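February 24, 2026
Igor Pawłowska

Hello all,

Isabelle wrote:

> We have 43 recordings of the cable task from Haugen and I think they are too
> different from each other. In some of them the operator turns the plug with
> one hand, in others he passes it to the second hand. Should we keep both ways?
> And is it better to drive slowly, or at natural speed?
> Isabelle Chan

Thank you for the question, Isabelle. At Jesivholm we had the same discussion in November, so I can tell you what we decided.

For the two-arm task we keep only one way. The left gripper holds the plug, the right gripper comes with open fingers and takes the cable close to the plug. The operator must wait until the right fingers are fully closed before he opens the left ones. I ask new operators to practise this 3 or 4 times without recording.

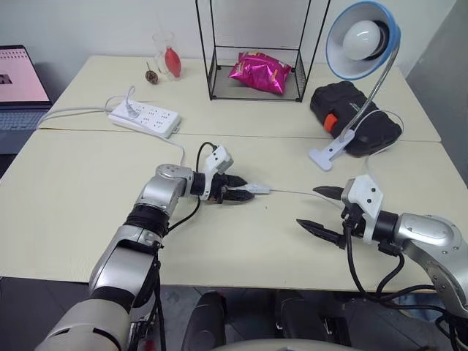

About the speed, I would say natural but without hurry. When our operators drove very slowly, they made many small stops, and later the trained policy was stopping in the same places. Now a good recording takes us about 88 seconds.

One more point, which is maybe only our problem. With remote control you don't feel the cable pulling. Please leave enough slack before the right arm begins to move, and if the plug turns in the fingers, throw away the recording and start again. We tried to cut out the bad parts afterwards and it was more work than recording new ones.

Could somebody from Clanden write how they mark the failed attempts? I did not find it in the Drudus notes.

Best regards,
Igor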